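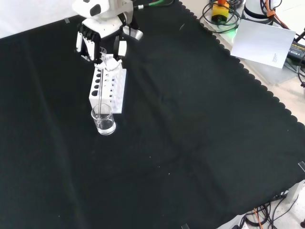 Flukent for Windows – Frequently Asked Questions

Last updated Mar 10, 2019

Which versions of Windows does Flukent run on?
Windows 7 with Service Pack 1, Windows 8.1 and Windows 10. Both 32-bit and 64-bit systems are supported. The installer picks the right build.

Where is the program stored?
The default folder is C:\Program Files\Flukent. On 64-bit systems the 32-bit build goes to C:\Program Files (x86)\Flukent. A full install takes up 343 MB. Settings are kept apart from the program, in the Flukent folder under AppData\Roaming.

Can I move my license to another computer?
Yes. Open Help, then License, and click Release. Enter the same key on the new computer. One key can be active on 2 computers at a time. If the old computer no longer starts, write to Akosua Bonsu at the license desk and include your order number.
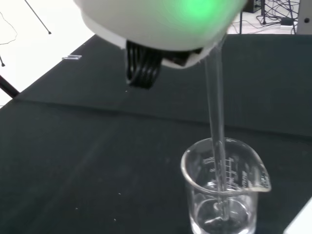

Setup stops with error 717. What does it mean?
The installer could not write to the target folder. Close Flukent if it is open, right-click the setup file and choose Run as administrator. If the error comes back, check that your antivirus program is not locking the folder – the file setup.log in your Temp folder lists the last file that was tried.

How do I remove Flukent?
Open Control Panel, go to Programs and Features, select Flukent and click Uninstall. Your settings are left in place. To delete them as well, remove the Flukent folder under AppData\Roaming by hand. 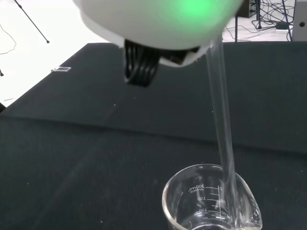
Pouring into a glass beaker.

Is there a limit on the number of saved profiles?
The limit is 100 per Windows user. Profiles made before the November release open as read-only until they are saved again under a new name.

Does Flukent update itself?
It checks for updates at startup but installs nothing without asking. To turn the check off, clear the box under Options, Updates.

Who makes Flukent?
Flukent is developed by Kakamby. The Windows build is maintained by Aksel Kárason and Gudrun Løken.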